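How to Set Up a Play Kitchen Rotation

Reading time: 4 min

Most play kitchens come with more pieces than a child can use at once, and more arrive at every birthday. After a few months the pots are at the bottom of a bin, the small food is under the couch, and the kitchen itself gets used as a shelf. A rotation fixes most of this. You keep a small part of the collection out, put the rest away, and swap on a schedule.

I have run one at home for two years and helped set up another at the Harville playroom, where the collection is much larger. The method is the same for both.

What you need

- Lidded bins, all one size if possible
- Masking tape and a marker
- A large clear surface for sorting
- Dish soap, a soft brush and two towels
- A notebook or a sheet of paper taped inside a cabinet door

Step 1. Empty everything out

Collect every piece in the house before you sort any of it. Check the bath toys, the sandbox, the car and the real kitchen drawers. If you sort what you have first and find the rest later, you will end up redoing the bins.
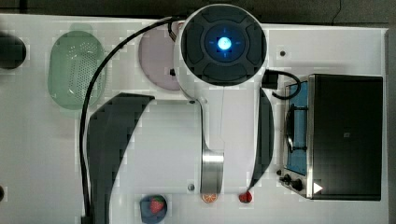 Pull out anything broken and put it in a separate pile. Cracked plastic goes in the trash. Wooden pieces with a rough edge can usually be sanded. Check anything small against the age of the youngest child who will be in the room, including visitors, and take out whatever could fit in that child's mouth.

Step 2. Wash what can be washed

Solid plastic can go in warm water with a little dish soap. Use the brush on seams and holes. Hollow pieces with a squeeze hole should be wiped instead, as water gets in and stays there. Wipe wooden pieces with a damp cloth and dry them right away. Felt food gets spot cleaned and laid flat.

Let everything dry overnight before it goes into a closed bin. This is the step people skip, and it is how bins start to smell.

Step 3. Sort by job

Sorting by color or material looks good for a day. Sorting by what the piece is for lasts longer, and children can follow it when they clean up. I use these groups:

- Cooking: pots, pans, lids, spoons
- Prep: colanders, bowls, cutting boards
- Eating: plates, cups, flatware
- Fruit and vegetables
- Everything else that is food
- Store and restaurant: money, menus, baskets, order pads

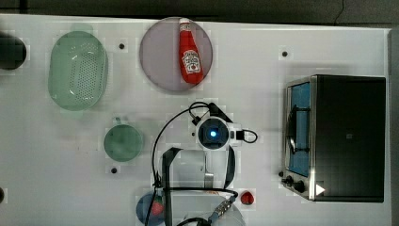
A pale green colander goes with the prep group.

If a piece could go in two groups, choose one and write it down. At Harville, Sirkka Karppinen and I went back and forth on mixing bowls for most of an afternoon. They went in prep, and it has made no difference to anyone.

Step 4. Build the sets

A set is what will be out at one time. Take a few pieces from each group so that a child can run a whole game: get the food, cook it, serve it, clean up. For one or two children, 19 pieces is plenty. For a playroom, start with double that and add more only if there are arguments over particular items.

Give each set a loose theme, such as breakfast, soup, picnic or bakery. Keep one or two favorites out all the time. My son would not accept a week without the teapot, so the teapot stays.

Fruit is useful in nearly every theme. If you have a lot of it, spread it across the sets instead of keeping it together. 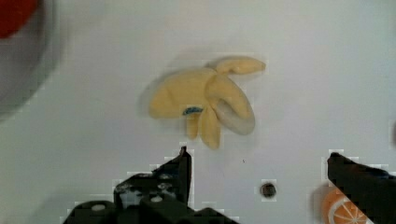 Step 5. Label and store

Put each set in its own bin and tape a label on the short end, where you can read it on a shelf. Write the theme and the date it last went away. Getachew Tufa, who looks after the Harville shelves, also tapes a list of contents inside each lid. At home I found that more work than it was worth.

Store the bins out of sight. A closet is fine. An attic that gets hot in summer is not, especially for soft plastic, which can turn sticky.

Step 6. Swap

Every two weeks works for most families. Swap in the evening, and put the new set out already arranged, with a pot on the stove and a plate on the table. If a set is still getting heavy use, leave it another week. If one gets ignored twice, break it up and share the pieces among the others.

I redo the full sort once a year, in October, before the holiday gifts come in.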